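Ploltholm Bedside Set - README

Version 6, Apr 14, 2021

What's in it

The set covers bedside corners in guest rooms: the table, whatever is kept on it, and the sockets and switches within reach of the pillow. There are 277 rooms and 2,405 entries, one entry per object. Rooms come from two lists, Meso and Faulkner, and the lists do not agree on what a bedside table is. Meso says anything next to a bed. Faulkner wants legs, and so throws out every drum-shaped table, which seems a daft rule to me.

The phone field is the one people ask for. It records corded or cordless and where the phone sits on the table. It does not record whether the phone works, and I would distrust any claim about guests' habits built on it. A phone on a table is a phone on a table.
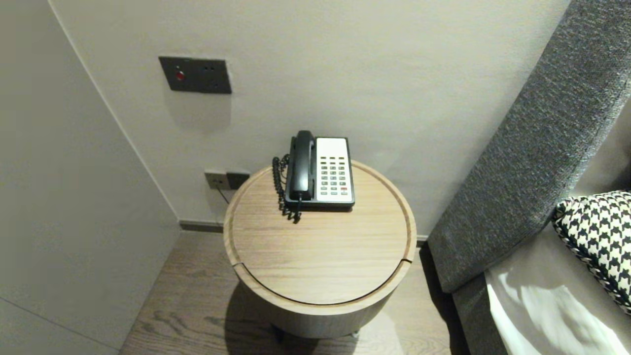 Neline objected that the phone field is worth more than I allow, as a corded handset takes up room a guest might want for a glass and a book. Fair enough, but we never measured free space, so the set can't back that up either.

Known problems

Wall panels are entered as "panel" with no purpose given - the earlier guesses were bad and I removed them. "Round" covers tabletops only. In 14 rooms the headboard colour is missing. Please don't fill it in from the hotel's brochure.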